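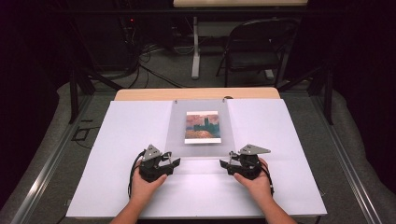
Cerkham Print Mounting Notes

README, fourth revision, May

What is in here

A small collection of written records about placing art prints on frosted panels for display. Each record covers one print, one panel and one sitting at the table. The records say how big the print was against its panel, where it was put, how it was held, and what it looked like a week later when somebody went back with a ruler.

The collection was started to settle an argument about whether a print should sit in the dead centre of its panel or a little above. It has not settled it. The notes turned out more useful for smaller matters, such as how far a print creeps on a smooth surface, so they are being shared for those.

If you came looking for a guide to framing, there are better ones. Treat this as a pile of observations from one table, kept by one person who was already doubtful about most of the advice printed on the packets.

Why frosted panels

The panels were sold to us as a way of making a small print look important. The Zimus leaflet says a translucent margin "lifts" the image. I have read that leaflet many times and still don't know what would count as the image not being lifted.

What can be said is duller. A frosted panel reads as a soft light grey when it is put against bright white, so a print with a white border keeps its edge. Put the same print straight on to white board and the border disappears from a few steps back. That is a real gain. You would also get it from a sheet of grey card, which costs a good deal less, and several records in the folder called card_control make that comparison. In my opinion the card wins on everything except the look of it near a window.

The prints

All are small reproductions with a white border. The subjects are mostly water, boats, bridges and buildings under coloured skies, because that was what came in the pack. The one used most often, logged as "tower", has a dark building with a tower, a pinkish-orange and hazy blue sky, and water in reddish brown and teal. It is handy for this work. The silhouette is strong enough that you notice a tilt sooner than you would with a field of flowers.

That handiness is also a weakness. A print that shows up errors will make the person mounting it more careful, and the tower records may look tidier than the others for that reason alone. I would not pool them with the rest without checking.

No record identifies an artist. The pack gave titles, but two of the titles were plainly on the wrong prints, and after that I stopped copying them down.

The panels

Two makes were used, Zimus and Wongsuwan. They are entered in the panel_make column. Where the sticker had already been thrown away the entry is "unsure", and please leave it that way. An earlier user of the notes filled in the blanks by guessing from the finish, and those guesses had to be dug out again one at a time.

Each panel has a pair of small pins along its top edge, one near each corner. The pins are useful to measure from. They are less useful as a level, whatever the instructions say, for the simple reason that they are not always set at the same height. Measure from the panel edge if you care about straightness.

Both makers describe their surface as "non-slip". I'd ask them to define slip.

How a mounting is done

The panel goes on a large plain white board laid over the worktable. The board is there so that stray dust shows up and so that the frosted edge can be seen clearly. The print is set down on the panel, looked at, moved if it needs moving, and measured.

Print placement is recorded as one of the following:

centre – equal margins above and below
raised – print slightly above the middle, with the wider margin below it
low – print below the middle
other – anything else, explained in the remarks

Raised is the commonest entry. This shouldn't be read as proof that raised looks best. It is what the Gonholm hanging sheet recommends, we had that sheet on the wall, and habits are catching. The sheet gives an explanation to do with the "optical centre" of a picture, and presents it as settled fact with no source. It may well be right. I would like to have seen it argued.

Fixing, where there was any, is recorded as tab, corner or none. A good share of records say none, meaning the print was only resting on the panel at the time of measuring. Those were measured flat. Do not use them to predict anything about a panel that is going to stand on a shelf.

Files

records – one row per mounting
card_control – the same layout, with grey card in place of the frosted panel
remarks – free text, matched to records by row label
sheet – the column list below, in a form a spreadsheet will accept

Columns

label – short text, unique
print_name – our own nickname for the print
panel_make – Zimus, Wongsuwan, card or unsure
margin_top, margin_bottom, margin_left, margin_right – millimetres, whole numbers
placement – see the list earlier
fixing – tab, corner or none
tilt – yes, no or slight, judged by eye
creep – millimetres moved at the second look, blank if there wasn't one
liked – yes or no, one person's opinion

A typical row for a raised print would have a top margin of 7 and a bottom margin of 12, with the sides at 5 or thereabouts depending on the cut of the print. If you find a row with those two figures swapped and "raised" still in the placement column, the panel was probably turned round before measuring. Please flag it and leave it alone.

The liked column

I wanted to drop this and was talked out of it. It is a yes or no given straight after mounting, by the person who had just done the work, who naturally wanted it to have gone well. It says yes far too often. People have used it to claim that frosted panels are "preferred" to card. The column can't carry that. Nobody was shown the two side by side without knowing which was which, and the panels had been paid for.

Use it if you like to find the rows marked no. Those are more interesting, and the remarks beside them are usually longer and more honest.

Creep

The one part of the collection I would half stand behind. A print with no fixing, left flat on a panel for a week, sometimes moves. The largest entry is 4 millimetres. The usual entry is nothing at all. Possible causes include the paper curling, the table being leaned on, and someone picking the panel up and putting it back without saying so. The notes can't separate these. An early version of this README blamed static, on no evidence that I can now find, and that paragraph has been taken out.

Corner fixing seems to stop it. Tabs seem to stop it too, though there were two different rolls of tabs and the rows don't say which was used.

Known problems

Tilt was judged by eye throughout. What counts as slight depends on how late in the afternoon it was.

Light was not recorded. With a translucent surface this is a serious gap, as the same panel can look almost white in the morning and distinctly grey by four o'clock. Any remark about colour should be read with that in mind.

Margins were taken with a plastic ruler which had a worn end. From the second revision onward a steel one was used. The early rows have not been corrected – I don't trust a correction worked out afterwards more than I trust the bad ruler.

Every print is the same general shape and nearly all are landscapes in the loose, hazy style. Nothing here tells you how a portrait, a map or a page of text would look on frosted material. I suspect text would look poor.

The card controls were done after the panels, by which time we had got better at it.

What it should not be used for

Choosing which make of panel to buy. The two makes were bought at different times, used for different prints, and the Wongsuwan panels had the benefit of the steel ruler. A difference between them in the totals means very little.

Advice on conservation. Words like "archival" and "acid-free" appear on the packets and in a few remarks. We did not test for either and wouldn't know how to.

Selling anything.

Reuse

Copy, cut up and republish as you please. If you quote the creep figures, quote the paragraph about causes with them. If you add rows, put your own prefix on the label so that they can be pulled apart from ours later.

Changes

Fourth revision: static paragraph removed. Guessed panel makes reset to unsure. Remarks file now matched by label, where it used to rely on row order and broke whenever anyone sorted the sheet.

Third revision: card controls added.

Second revision: steel ruler. The "other" placement option was added after a print was mounted sideways and logged as low.

First revision: records only, with the liked column called "success", a name I regret.

Still to do: note the time of day and which side the window is on. Remeasure the tower rows from the panel edge, as half of them were taken from the pins.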